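Course notes, Unit 9: Task state and when to trust it
Instructor: Ludmila Lukáč
Read before the lab. Bring your code from Unit 8, it gets reused.

## 1. Where we left off

At the end of Unit 8 the planner could produce a list of steps for a shelving task: find the item, find the slot, reach, grasp, carry, insert, release. Everyone's planner did this. Most of them also assumed that each step left the world exactly as the plan said it would. This unit removes that assumption.

We use one task all through the unit. There are two tables set against each other, one white and one yellow-green. Items to be filed start on the white one. The file organizer stands on the other, and the goal is an item standing in one of its slots. The task is called `file_item` in the Parden repository.

## 2. What goes in the state

Keep the state small. For `file_item` you need:

- the pose of each item, in the base frame
- which item rests on which (the `on` relation)
- the status of each slot: empty, filled or unknown
- the hand pose and the finger joint positions
- a time stamp for every entry above

The `on` relation gets skipped a lot. If a notebook lies on a book and you store two separate poses with no link between them, the planner is free to pick the book first. A grasp on the lower item moves both. With `on(notebook, book)` in the state, the precondition `clear(book)` fails and the planner has to deal with the notebook before anything else. 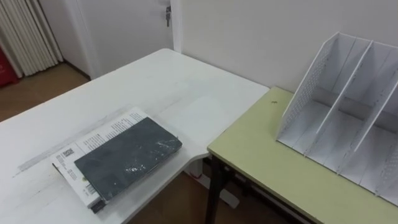
Slot status needs three values. Students like to use a boolean, and then a slot that was never observed comes out as empty. Start every slot at unknown and change it only on an observation that covers the whole slot opening. Your check for this should be a separate function, because you will call it again after insertion.

Do not put table poses in the state. They are fixed for the lab and belong in the config file. If a table gets bumped, rerun the calibration script and restart.

## 3. Perception inputs

The Miredow node publishes item detections with a class, a pose and a score. Things to know about it:

**Shiny wrapping.** Clear plastic film gives bright patches that shift as the camera moves. The segmenter often splits one item into pieces, or the depth has holes where the glare is. Merge neighboring segments that lie on the same plane before you fit a rectangle. Section 3 of the Miredow notes has the merge thresholds. Don't tune them by hand until you have tried the defaults.

**White on white.** A white cover on a white tabletop has weak edges. Printed text and barcodes are useful here, as they give the matcher something to hold on to. Use them to find the item and to get its rotation, then use the depth step at the edge to get its size.

**Marks on the table.** Smudges and specks show up in color and not in depth. Any detection with no height above the table plane should be dropped. One line of code, and it removes most of the false items we saw last term.

**Perforated panels.** Small holes in the side of an organizer produce noisy depth. Fit a plane to each divider and ignore points that disagree with it. If you build the collision model from raw points instead, the planner will refuse slots that are perfectly reachable.

## 4. Occlusion by the arm

The head camera looks down past the arm at the work area. When the hand is out over the white table, the arm covers part of the table and its shadow darkens another part. Both cause trouble, in different ways.

Covered area: the detector returns nothing for an item under the forearm. A naive update reads this as "item gone" and deletes it. Then the arm moves, the item comes back with a new ID, and the plan refers to an ID that no longer exists.

Shadowed area: the detector may still return the item, with a wrong outline, since a hard shadow edge across a sheet of paper looks a lot like a paper edge. 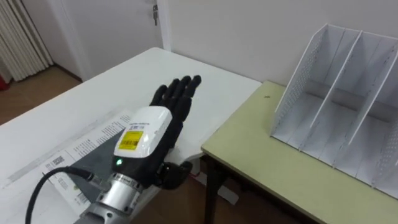
The fix for both is a mask. At each update, take the joint positions, project the arm and hand meshes into the camera image, and grow the result by a few pixels. Then:

1. Anything in the state that falls mostly inside the mask keeps its last pose. Do not delete it and do not refresh its time stamp.
2. Anything partly inside the mask may be updated only if the new pose agrees with the old one.
3. Anything outside the mask is updated normally.

The mask handles the arm itself. For shadows we use the depth check from the last section: an edge in color with no matching edge in depth is not used for fitting. This fails for a single sheet of paper, which has almost no height. For thin items, rely on the printed content or move the arm and look again.

Use the full hand model for the projection, with the current finger joints. Some of you used the closed-hand mesh in Unit 8 because it loads faster. With the fingers straight and spread it leaves most of each finger outside the mask, and you get black objects hovering over the table.

## 5. Stale entries

Every entry has an age. In the lab code the limit is 800 ms for an item you are about to grasp. Older than that and the executor must not start the grasp. It calls `look`, which moves the arm to a clear pose and waits for 3 detections that agree.

Slots can be older. Nothing else in the cell touches them, so a slot seen before the pick is good enough for the approach. Check it once more before the insert.

A common bug: refreshing the time stamp whenever the update function runs, even if the item was masked. The entry then looks new forever. Write a test for it. The Onuoha simulator has a switch to freeze the detector while the clock keeps going, which makes the test short.

## 6. Executor loop

```
while not goal(state):
 state = update(state, detections, mask)
 step = plan.next()
 if not preconditions(step, state):
 plan = replan(state)
 continue
 if stale(step, state):
 run(look)
 continue
 run(step)
```

Note that `look` comes after the precondition check. Swap them and you get arms that look, replan and look again without ever picking anything up.

Replanning is cheap here. Call it freely, but log the reason each time — the log is part of what you hand in.

## 7. Lab work

Work in groups of 2. In the simulator first, then on the arm.

- Add the `on` relation and the three-value slot status.
- Add the mask and show that an item under the arm keeps its ID.
- Write the time stamp test.
- Run `file_item` with a stacked pair and submit the log.

Arm time is booked through Skokgate. Speed limit stays at the lab default. If you change anything in the config file, put it back before the next group starts.

Reading for Unit 10: the chapter on grasp failure, first half only.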